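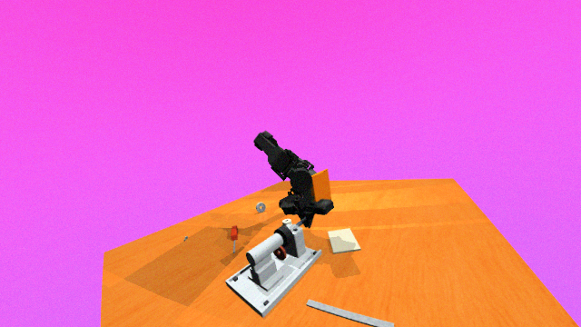

Dorothea Winslett
Fiction contributor

My brother-in-law's garage has a good bench, two space heaters and no room for a car. I went over on Wed 12 February because my sister asked me to find out how much he'd spent.

"It's an investment," he said, before I had my coat off.

He had the laptop up on a paint can. On the screen the sky was pink, going to purple, and the table was orange. I asked him who had picked the colors.

"The program changes them every run. It's so the arm doesn't get used to one look."

"The arm has looks it's used to?"

He ignored that. The arm itself, the one on the screen, was black and lumpy and bent over the table like somebody hunting for a contact lens. The other arm, the one he was supposed to be building, was in a Karkden box on the floor with the lid taped down. It had been in there since August. I know because I helped carry it in, and I recognized my own footprint on the cardboard.

"So it runs in there first," I said, pointing at the laptop.

"Plodance is as good as the real thing. Better, for learning. You can drop stuff all day and not break it."

I sat down on the stool and watched. There was a white gadget in the middle of the table, a cylinder lying on its side with a black collar at one end and a little white knob up top. I asked what it was for and he said it was a test fixture. I asked what it tested. He said the arm.

"What's the screwdriver doing?"

"That's a prop."

It was standing straight up on its own with its red handle in the air. I have owned screwdrivers for most of my life and never had one do that. I told him so.

"It's a simulation," he said.

"That's my point."

He pressed a key. The black tip came down next to a short metal rod on the far end of the gadget and stayed there. The fan in the laptop got louder. He leaned in with both hands on the bench, the way he watches field goals.

"Now it's deciding," he said.

"Deciding what?"

"How to take hold."

I have heard this kind of talk before. When I worked for Kaufmann, a man came through the plant with a slide show and told us that in 2 years we would be supervising machines. In 2 years we were moving pallets to make space for a machine that had come with the wrong plug. I don't hold it against the machine. I do remember the slides, and how clean the floor was in them.

"What's the job, anyway?" I said. "When it's real. What does it do?"

He took a while with that one. He straightened a row of hex keys on the bench and said he'd thought it could do my sister's pill boxes. Sort them, Sunday through Saturday. Her hands were bad in the mornings and she didn't like asking.

I looked at the laptop some more. There was a tiny screw or something like it lying way off on the left side of the orange table, a long way from everything, and I wondered whether somebody had to put it there on purpose.

"Can it pick up a pill?" I said.

"Not yet."

"Can it pick up that screw?"

"It hasn't been asked to."

"Ask it."

He typed for a good long time. I made coffee on the hot plate, which shares an outlet with one of the heaters, so we lost the heater. When I came back the sky on the screen had gone green and the arm had its elbow through the table. He shut the lid partway.

"That happens on some of them," he said.

"How many is some?"

"Eight out of 11. Today."

"And the other three?"

"They were close."

I drank my coffee. There was a Vandidar catalog open by the vise with a page corner folded down, and a price circled that I was going to have to report to my sister. I read it twice and turned the catalog over.

"You know I could sort the pills," I said. "Takes me ten minutes. I'm over here every week as it is."

"She won't let you. I asked her."

So that was that. I still don't think the thing will ever work. A pill is a small slippery item and he cannot get through a table. But the box had been on the floor for six months and it was getting damp along the bottom, and cardboard is no way to store a motor. I got my pocketknife out and cut the tape.

He came around the bench and stood there with the hex keys.

"You've got the manual?" I said.

"It's a download."

"Of course it is," I said, and held up the first piece so he could tell me what it was.

14 shares | 6 comments

More short fiction
The Loaner
Notes on a Secondhand Boat
What the Meter Reader Saw
Half a Fence

Contact | Submissions | Copyright held by the authors | Back to top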